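# The arm is the cheap bit

The first quotation Nadhirah Krishnan received for a robot ran to two pages. The second, from the same supplier and for the same robot, ran to 11. She keeps both in a ring binder labelled BUDGET, in which the word has been underlined at three separate moments and with increasing force.

Krishnan runs packing and returns at Sutanto, a mail-order firm that sells puzzles, building blocks and small wooden toys to the sort of grandparent who reads catalogues. What she wanted was simple to say out loud. Small things arrive on a bench in no order at all, and something other than a person should pick them up and put them where they belong. She asked three firms for a price. Pravine sent a brochure with a sunset on it. Mellier sent a salesman. Ceser sent a list of 54 questions, which annoyed her so much that she left it in a drawer until the spring.

"I thought they were being difficult," she says. "Question four was what colour is your floor."

Ceser, having finally got its answers, offered to build her bench in software before anyone spent money on the real thing. The fee was £1736, an amount so oddly exact that her finance director assumed it was a typing error and tried to pay it twice.

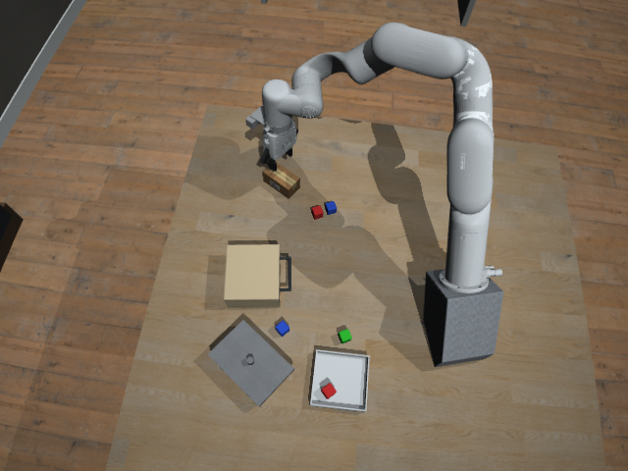
**SUTANTO BENCH, SIMULATED, May**

The simulated arm is white, with a few grey scuffs on its shell, and stands on a pedestal that would not disgrace a garden centre. Its gripper hangs over a little cardboard box. Coloured cubes are dotted about the wood for it to worry over, one of them already in a shallow white tray, and the whole lot sits in a room with a far nicer floor than the depot's.

Krishnan has it on a laptop balanced on a stack of flattened cartons. The sums, she explains, began to go wrong the moment she could see the job laid out like this. Take the two cubes that are touching. Her budget had a line for "gripper" and had assumed that a gripper grips. Fingers need somewhere to go, though, and when two things sit snugly together you are paying for cleverer fingers, or for cleverer software, or for a person to come along and nudge them apart. The person was what she had been hoping to redeploy.

Then there is the shadow. The arm throws a big soft one straight across its own work, and the moment she noticed it she wrote "LIGHTS??" in the margin of the spreadsheet. Lights had not been in the budget. Nor had the pedestal, which she had taken to be part of the robot in the way that legs are part of a table. It is a separate item. So is bolting it down.

By the time she had finished, the arm itself had shrunk to less than half the total, and the remainder was made up of things no one puts on the front of a brochure: guarding, trays, spare fingers, training, a service contract, and a week of somebody's time to teach the system what a returned jigsaw looks like once a toddler has been at it.

Her advice to anyone starting out is to write the dull list first. Measure the bench. Collect 50 of whatever it is you want picked up, including the squashed ones, and post them to the supplier. Ask what happens when it drops something, and who comes out, and whether they come out on a Monday. Get the price of the second gripper before you buy the first. And leave some money alone, unallocated, with a boring name on it so that it doesn't get spent on chairs.

Mellier's salesman, to be fair to him, did ring back. He offered a discount on the arm. She asked him what colour he thought her floor was and he said he would have to check.

The order had not gone in when I visited. There was still the matter of the door, which is narrower than the crate, and for which Krishnan was waiting on a quote.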